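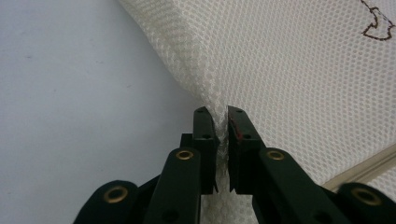 Re: [Tollow Stitchers] Net curtains – wash or bin?

Aisyah Santoso wrote:
> Mine have gone grey. Is 90 degrees too hot? And do I take the hooks off first?

Hooks off, definitely! And please don't boil them, Aisyah – I did that to a pair in March and they came out 11 cm shorter (my bathroom has them now). I do 30, gentle, with a scoop of soda crystals, then hang them straight back up damp so the creases drop out. If they're still grey after that, Bondham market has mesh by the metre, and I got plenty for 18 quid.

Socorro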